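The jewelry box, finally

I have been putting off the jewelry box since February. It is a red box that something else came in, and over the years it became the place where every bracelet went when I took it off at night. By this spring I could not pull one out without bringing two more along with it.

On Sunday I had an hour before lunch, so I took it into the bedroom and emptied it onto the bed. I meant to do it at the table, but the light is better in the bedroom and beads don't roll far on fabric. I learned that the hard way with a string of seed beads and a tile floor in our old apartment. We were still finding them when we moved out.

Most of what I own is beads on elastic. I like them because they go on with one hand and they don't snag on sweaters. The trouble is that elastic gets tired. I buy a card of cord now and then and restring the ones I care about, and the rest sit in the box waiting for me to decide.
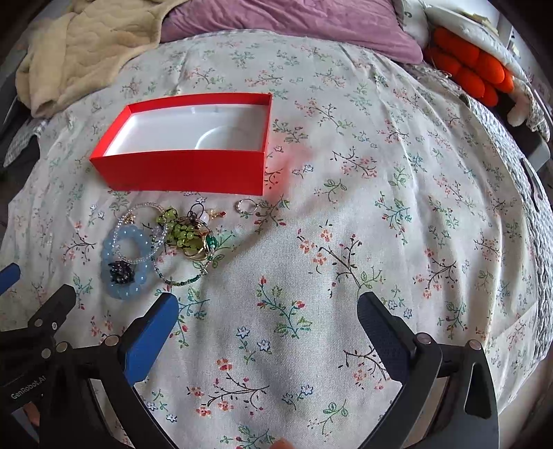

Everything out of the red box, before sorting.

The light blue one is my favorite and gets worn most weeks in summer. The clear one usually goes with it. I had forgotten about the yellow-green beads completely, and I'm not sure I have anything to wear them with, but I like the color too much to give them away. The thin one with the dark green beads came from a market stall in Serkmont, the same trip where it rained every day and we ended up buying things just to stand under the awnings.

I made two groups – wear and fix. I stretched each bracelet a little and looked at the cord between the beads. If it looked thin or stayed long after I let go, it went in the fix group. Knots got a dab of glue if they seemed to be working loose. I don't use the strong stuff, which dries hard and cuts the cord. A clear craft glue is fine, left overnight.

For cleaning I use a soft cloth, barely damp, and nothing else. A friend of mine, Adi Subramaniam, soaks hers in dish soap and says they come out fine, but I don't know what half of mine are made of and I don't want the color coming off.

The box itself got wiped out with the same cloth. I thought about buying one of those trays with compartments and decided against it for now. Small cloth bags inside the box should do the job, and I already have a drawer full of those. The bracelets I wear all the time can stay on top without a bag.

Restringing is for next weekend. I need more cord first, the 0.8 mm kind, and the shop closes early on Saturdays.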